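Prudness is a small record label and a rehearsal house. We publish roots music, mostly gospel, blues and old country songs, played by people who live not far from us. We have been working for 12 years and our catalogue is still short, as we like to take our time with each record.

## How we started

The label was founded by Dwayne Gallagher, who played organ in a chapel and later repaired amplifiers. He recorded the Trunitz Singers on one evening in November, with two microphones, and he could not find a company that wanted the tapes. So he pressed them himself. That first album sold 619 copies, most of them after concerts, from a table near the door. It is still my favourite of all our records, even if the piano is a little out of tune on the second side.

After this came the Demchenko Quartet, four cousins who sing without instruments. Their album *Miltar Road* sold 2524 copies and paid for our present rooms.

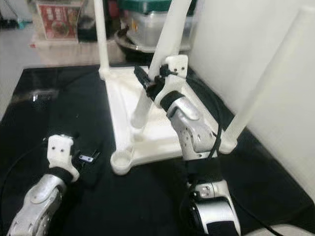
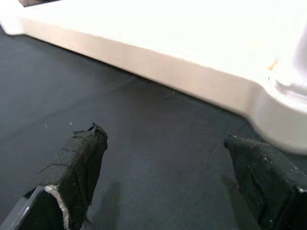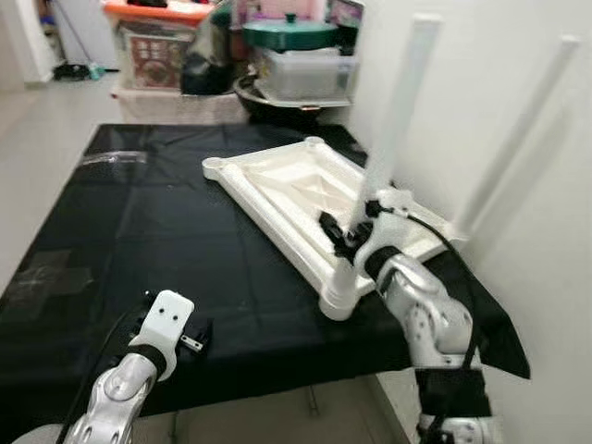 *White plastic on show in all three views, the upturned stool in the last one.*

## What we do now

We make three or four albums in a year. Every session is recorded live, with the whole group in one room, and we use very few corrections afterwards. If a singer breathes loudly before the verse, you will hear it on the record.

We also keep an archive of 1723 songs, written down from older singers or copied from their notebooks. Musicians may come and read it in the afternoon. Please write to us first, so that we can put out the right boxes for you.

## Sending us your music

We listen to everything that arrives, but we are slow. Please send no more than three songs, with the words on paper if they are not in English. Simple recordings made at home are welcome. We do not publish dance music or film music, and we cannot give lessons.

Records can be ordered by post or bought at our concerts.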